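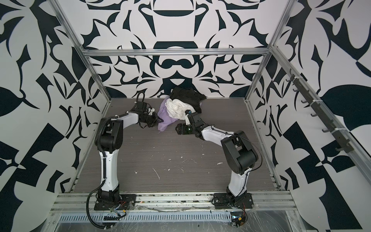
When does the Wako clothing swap open again? It's back in March, in the hall behind the Mimness library, with doors at 2 in the afternoon.

I've been going on about this swap to anyone who'll listen, so I'm thrilled to finally have something to report. The whole thing went quiet over the summer while the hall had its roof done, and I'd started to wonder whether we'd ever get it back. Well, the sign went up on the library door last week (green texta, slightly crooked, very much the Wako style) and I nearly dropped my returns!

For those who've moved to Mimness lately, the idea is easy. You bring clean clothes you don't wear any more, you get a paper token for each piece, and you spend your tokens on whatever takes your fancy. No money changes hands at the tables. Last time the swap ran, 243 pieces went home with somebody new, and one of them was the grey wool coat I've lived in ever since. It cost me three tokens' worth of old jumpers and a skirt I hadn't zipped up in years, and I still think I got away with something.

A few things have changed. The biggest is that there's now a limit of 3 bags per household. I know some people will grumble, and I'm probably one of them, but I also remember the last swap, when the drop-off table was buried before the kettle had boiled and half the good stuff ended up underneath. Bags can be dropped off from 10 in the morning on the day, or left at Grurkell, the dry cleaner on the main street, any time in the week before. Grurkell will hand you your tokens on the spot, so you can walk straight in when the doors open and skip the queue. That's what I'll be doing.

Kids' clothes are getting their own room this time, the small one with the piano. Thank goodness! Anyone who's tried to find a size 6 school shirt in with the evening wear will know why I'm pleased. School uniforms don't need tokens at all, so if you've got a growing kid and a blazer that stops at the elbows, just bring it along and take the next size up if there's one on the rack.

The mending table is back too, run by the people from Zakus, the fabric shop near the station. They'll sew on buttons, fix a dropped hem or talk you through a patch, and it's a gold coin for materials. I took them a linen shirt last year with a tear under the arm and came home with a tidy little repair plus a long lecture about the way I hang my washing (fair enough, I do peg things by the shoulders). Zakus is also putting out a box of offcuts for quilters, free until it's empty, and I'd get in early for those because the quilters do not muck around.

What can't you bring? Underwear, swimwear, anything stained, and shoes with the soles coming off. Towels and sheets are out as well, though the animal shelter will take the old ones. Hats are fine. Bags and belts are fine. Costumes are more than fine, and I'm quietly hoping the sequinned cape turns up again, as I let it go for a cardigan last time and have thought about it ever since.

There's room for 100 people in the hall at once, so expect a bit of a wait on the steps if you turn up right on opening. It does thin out later in the afternoon, and the last hour is a nice time to go if you don't like crowds, although the coats will be long gone. Parking is behind the library, off the lane, and the ramp is on the left-hand side of the hall.

Tea is free, and cake is by the slice. Anything left on the tables at closing gets bagged up for the op shop, so if you change your mind about something, grab it before the lights go off. The date is on the library door and in the window at Grurkell.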